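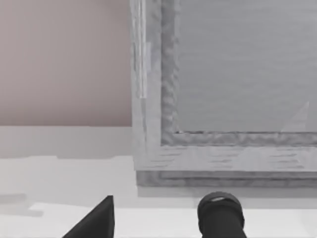
How often does a simulated robot cell need looking after?

Every week it is in use, and again whenever something in it gets moved, renamed or swapped, even if all anybody did was nudge a bottle.

I have been saying some version of that to anyone who will stand still for it, and I've been asked to put it in writing for the Cletcombe newsletter, so please forgive me if you've heard it over a sandwich already. My opinion is a simple one. A simulated cell is a machine. It wears out in its own way, it drifts, it picks up grime (the kind that lives in settings files), and it deserves the same patient care as the steel one bolted to the floor down the hall.

The cell I know best is a kitchen counter. We call it Kudolon, after the folder it was first saved in, and it has a white top, a microwave, bottles to reach for and an arm to do the reaching. I inherited it in November with no notes at all. My first month was spent learning what every seasoned maintenance hand already knows, that you look before you touch. I opened it each morning with my coffee and just moved the arm around slowly, watching where the fingers went and where the shadows fell, and I wrote down anything that struck me as odd. By the end of the month I had filled most of a notebook -- and I had fixed nothing, which worried my manager a good deal more than it worried me!

What I did have was a list in order of how much each thing mattered. At the top was the gripper offset. That's the small number that tells the software where the fingertips are compared with the wrist, and in our cell somebody had typed it in by hand, long ago, from a drawing of a different set of fingers. Every grasp was landing a little shallow. People had been making up for it in their own scripts, each in their own fashion, so when I corrected the number at last, half of those scripts started pushing too deep. I got some very lively messages that afternoon, and I deserved them. I should have warned everyone first, and now I do.

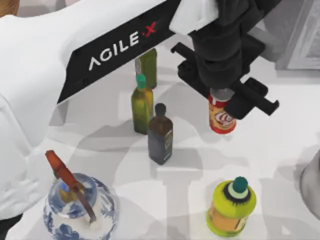
The second item was friction. A cell that arrives with default friction on everything is like a new car with the plastic still on the seats, and you'd be surprised how many people drive it that way for years. A can and a glass bottle should not feel the same to a pair of fingers. I spent a happy stretch of time at home tipping things down a cutting board to get a feel for where they start to slide, and I carried those guesses back to work and tried them one object at a time. One at a time is the part I would underline. If you change the can and the bottles together and the grasping gets better, you have learned very little, and if it gets worse you have learned even less and you still have to go home and explain why you're late.

Third were the collision shapes, the plain invisible blocks that stand in for the handsome objects you see on the screen. Ours had been made in a hurry. One bottle had a block wider than its glass, so the fingers would stop in thin air, looking for all the world as if they had changed their minds. It took 28 tries before I thought to turn the blocks on and look at them. I've since made that the first thing I do with any new object, before I admire the label or fuss over the color of the cap. 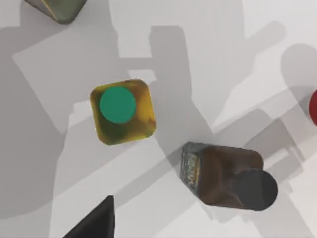
UPKEEP

So that was the setting up, and plenty of good people stop there. I think that's a mistake, and it's the main reason I wanted to write this. The case against me goes like this: a simulation can be reset. Press the button and everything goes back to where it began, so what is there to look after? I understand the appeal. I used to work on packing machines in Putitz, and I would have given a great deal for that button.

But the reset only takes you back to whatever is saved, and what is saved changes all the time. Somebody tries a softer contact setting for a demonstration and forgets to put it back. Somebody updates the physics package. Somebody drags a bottle over to make a nicer view. We had a bottle on its side in the starting layout for 374 runs, and every one of those runs was logged as if it had been upright. That isn't anyone's wickedness. It's the same thing as a loose guard on a conveyor that people learn to step around.

My routine is dull and I recommend it warmly. Before the first run of the week I compare the saved layout against a view of the counter I trust. I close the gripper on nothing and check that the fingers meet. Then I run 50 plain grasps, the same ones each time, and read the misses, and I do mean read them, with my own eyes and a cup of something, before I look at the score. Every 3000 runs I go back to the friction and collision values and check them against the written list. The list lives in the same folder as the cell and it has a line for who changed what. When I started, that line made people grumble. They've mostly come around, and a few have begun leaving little notes in it, which I enjoy more than I probably should.

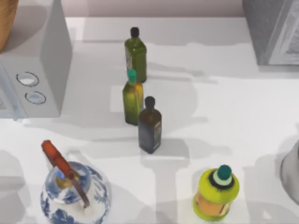 The Kudolon counter from above, with the arm out of view.

I keep a view like that one pinned beside my desk. If the layout on the screen doesn't match it, I stop and find out why before anybody trains on anything. It takes a few minutes when all is well, and when all isn't well I'm glad to have found out at eight in the morning with the whole day ahead of me.

Give your cell a notebook, then, and somebody who is allowed to be slow with it. The folks downstairs wouldn't dream of running a real arm without a service log, and I'd like ours to be treated with the same courtesy.

Last updated: November

Reader comments (3)

gearbox_granny: The bit about correcting the offset and breaking everyone's scripts gave me a stomachache. Same thing here in Paredes, only we put the wrong number back and left it for a year.

tworedlights: I'm with you on the log, but weekly is too much for a small team. We check after changes and that's it. Do you really read all the misses?

northbench: Turning on the collision blocks should be in the first hour of training for every new starter. We had a mug with a solid block where the hollow should be, so nothing would ever go in it.

Contact the newsletter desk | Copyright Cletcombe Newsletter | Back to top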